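How to Clear Out and Reset a Bedroom Closet

A closet reset takes one afternoon if you start before lunch. This method works for a standard reach-in closet with one rod and one shelf. For a walk-in, do one wall at a time.

What you need

Three large bags, a damp cloth, a vacuum with a hose, a tape measure and a marker.

Step 1. Empty it completely

Take everything out and put it on the bed. Include the shelf and the floor. Working around things that are still hanging takes longer, and you will skip the back corners.

Step 2. Clean the inside

Wipe the rod first, then the shelf, then the walls. Vacuum the floor last and run the hose along the baseboard. Leave the doors open for 15 minutes before you put anything back.

Step 3. Sort the clothes

Label the bags Donate, Repair and Trash. Pick up each item once and decide. Anything you haven't worn since last May goes in Donate unless it is formal wear or a heavy coat. Keep the Repair bag small — if you won't sew the button on this month, let the item go.

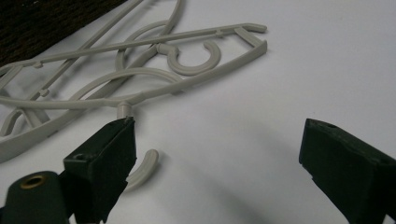
Step 4. Pick one type of hanger

Mixed hangers sit at different heights and waste rod space. Slim plastic ones are fine for shirts and light dresses. Use wide shoulders for jackets and clip hangers for skirts. Throw out any with cracks or rough edges, which can snag knits. Sweaters should be folded.

Step 5. Hang by length

Put long items at one end and work down to the shortest. This leaves a block of open space under the short items, enough for a low shoe rack or a small chest. Measure that space before you buy anything, and leave 7 inches above the rack so you can reach in.

Step 6. Load the shelf

Stack sweaters no more than four high. Off-season clothes go in lidded bins, with the label facing out. Bags and hats can sit on top of the bins.

Step 7. Get the bags out of the house

Put the Donate bag in the car the same day. Check your local drop-off hours first, as many close by 4 p.m.

Repeat the sort twice a year, when you switch out your coats.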